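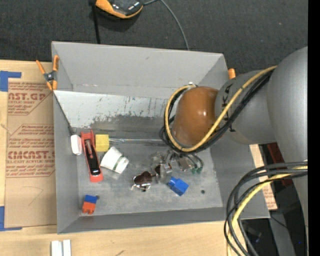
Returns & Odd Lots, Wivport warehouse

Jan 16, 2020

I have worked in Odd Lots for nine years, and for most of that time the job could be explained to a stranger in one breath. Things come back from customers, or fall off things, or arrive in a box with no paperwork, and we decide what they are and where they go. My mother still thinks I work in shipping. I've stopped correcting her.

Since April we have had an arm. It was bought to pick single items out of a mixed bin, and the bin is where most of my working life now happens, within reach of a gray thing with more cable on it than my first apartment. The order came down from Clivance, our parent company, along with a slide deck in which a smiling woman with no visible job looked at a tablet. The deck was called "Freeing Hands." We have been calling the arm Hands ever since, although it has, strictly speaking, none. What goes down into the bin is a wrist with a shiny brown cap on it and a lot of cable wrapped around for company.

What I want to get down, before I forget how it used to be, is what changed. Most of it isn't what the deck said.

The first thing that changed is that I now have opinions about objects. I used to pick up a pair of sunglasses and put them with the sunglasses. It took no thought and I got none of the credit. Now I stand there looking at a pair of sunglasses with one lens under a crumple of clear plastic, and I know before the arm moves that we are in for a morning. Dark lenses reflect. Clear plastic is worse. To a person, clear plastic is a wrapper. To Hands, as far as I can tell, it's weather.

Blocks, on the other hand, are a joy. Give it a yellow square or a big blue lump of something and it's the best employee in the building. I have caught myself saving the blocks for when the area manager walks by, the way you'd teach a dog to sit right before your in-laws come over. I am not proud of that and I plan to keep doing it.

The second thing is the vocabulary. I file what are called exceptions. An exception is when the arm can't get hold of something, or gets hold of two things, or gets hold of one thing and then seems to reconsider. In the old days this was called dropping it, and you looked around to see who'd noticed, and you picked it up. Now there's a screen with a menu. The menu has 201 entries. I counted them during the software training, which should tell you about the software training. None of the 201 is "it's a stapler or something," and that is the one I need most. You have to choose, so there is a red and black tool in this week's bin that the system believes is a "hand implement, other." I would be flattered to be described that way.

The third thing, and the one I feel two ways about, is my back. The old bins were deep. Leaning into one for a whole shift does something to you right above the belt, and by our second year everyone in Odd Lots walked like they were looking for a contact lens. I lean a lot less now. I sleep better. I would not go back to the old way on that count and I'd be a liar to pretend otherwise, even to score a point off the deck.

But what I used to do while leaning was talk. Two people to a bin, four bins to a row, and you could carry on a conversation over the top of the work that had started before lunch and would still be going when the coats came out. Somebody's divorce went from beginning to end over bin three. We learned the entire plot of a Swedish detective series that way, the Stuvudov one, from a coworker who was reading it in order and would not skip ahead, no matter how we begged. Now it's one person to a station. I can wave to the next one over. We have a good wave, it's gotten quite expressive, but you can't do a detective series in it.

I brought this up at the monthly meeting and was told there's a channel for it. There is. It's a chat channel called Watercooler, and the last thing posted there was a reminder about badge photos.

The question people ask me, usually at parties and usually while looking at my shoes, is whether I'm worried about my job. I've tried out several answers. Nobody in our section has been let go. Two people left and their spots weren't filled, and you can decide for yourself what to call that. Clivance calls it natural. The ones who moved over to the Wainwright Road building got a real raise, and one of them now schedules the maintenance on five of these arms and sounds pretty happy about it when he calls, which he mostly does to brag. So there are better jobs on the far side of this, for some people. There are also fewer chairs in our break room than there used to be, and I noticed that before anyone sent an email.

My own title changed from Sorter to Handling Associate II. I never met a Handling Associate I. I think we just started at two, like a sequel.

What I do all day, in practice, is set things up so a machine can do what I used to do without setting anything up. I put the small stuff where it can be reached. I look at a little two-tone toy brick, blue on top and orange-red below, tucked in the front corner of the bin where two walls meet, and I think: well, you're mine. Corners belong to me. So does anything clear, and anything thin, and the gray wires, always the wires. I have more or less inherited everything that's annoying.

The new thing being talked about is a night shift for the arm with no one at the station, and the exceptions saved up for the morning. Meaning for me, with my coffee, and a list. I asked how long the list might be and was told they'd know once they tried it. The trial starts after inventory. I've already asked for a second chair at my station, on the form, under "ergonomic, other," and I've told the next station over that if it comes through she's to bring the detective books.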